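工单：共享打印机 Nirno 夜间任务丢失
状态：已解决（观察中）
提交人：Rania Sleiman
处理人：Costel Stoyanova
优先级：中

问题描述
二楼资料室的 Nirno 打印机，下班后发送的任务第二天早上不见了。队列是空的，纸盒里也没有打印出来的东西。白天发送的任务正常。我这边用的是 Zarei 排版软件，同事用普通文字处理程序发送，结果一样。上周丢了 9 个任务，其中有两个是要寄给客户的目录校样，只好重新排。

处理记录

第一次回复（Costel）
请确认两件事：发送时打印机面板上显示什么；电脑右下角有没有弹出“已发送到打印机”的提示。另外请不要重启打印服务器，日志会被清掉。

提交人回复
面板显示“就绪”，提示有弹出。服务器没有人动过。

第二次回复（Costel）
看了服务器日志。任务都进了队列，状态是“等待”，到凌晨统一变成“已删除”，操作用户是系统账号。打印机那边没有收到数据的记录。先怀疑是打印机休眠后不响应，把休眠时间从 10 分钟改成“从不”，今晚再试。

测试结果：发了 6 个任务，早上全部丢失。休眠不是原因，设置已改回。

第三次回复（Costel）
换了网线和交换机端口，没有变化。用一台笔记本绕过服务器直连打印机，晚上发送，能打出来。问题在服务器这一侧。

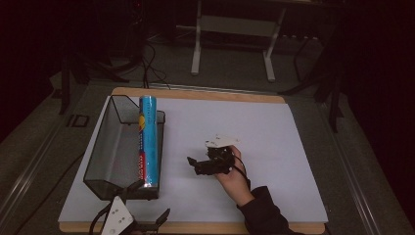 全文约 1000 字　阅读需 3 分钟

第四次回复（Costel）
在服务器的计划任务里找到一条清理脚本，每天凌晨运行，作用是删除队列里滞留的任务。脚本是 Uchenna Olaniyan 在五月加的，当时有人发了一个损坏的文件，把整个队列堵了半天。脚本本身没有写错，但它不看任务的提交时间，只要状态是“等待”就删。

剩下的问题是：晚上的任务为什么一直停在“等待”。查了打印机属性，“高级”选项卡里的可用时间被设成了 8:00 到 18:00。18:00 以后提交的任务会留在队列里，等第二天 8:00 再打，结果凌晨先被脚本删了。这个时间限制什么时候设的，没有查到记录。

提交人回复
时间限制可能是 Corrado Monti 设的，去年有一阵子晚上没人，纸打出来掉了一地。我问过他，他说记不清了，可以取消。

第五次回复（Costel）
已做如下修改：
1. 打印机可用时间改为“始终可用”。
2. 清理脚本加了判断，只删除提交超过 24 小时的任务。
3. 脚本每次运行写一份日志，放在服务器的 Flilov 共享目录下，文件名带日期。
4. 队列上限保持 100 个，没有改。

当晚由 Ghazal Mirzaei 在 19:30 发了三个测试任务，一个文本、一个 PDF、一个带大图的目录页，当场全部打出。凌晨脚本运行正常，删除数为零。

提交人回复
昨晚又发了四份，都拿到了。有一份封面颜色偏黄，和这个工单无关，我另外开单。

备注
如果再次出现丢失，请先不要重发，把发送时间和文件名记下来，附在本工单后面。三楼那台 Welden 用的是同一个脚本，也已经更新，但它的可用时间没有限制，之前没有收到过类似的反馈。

本工单再观察一周，没有新的情况就关闭。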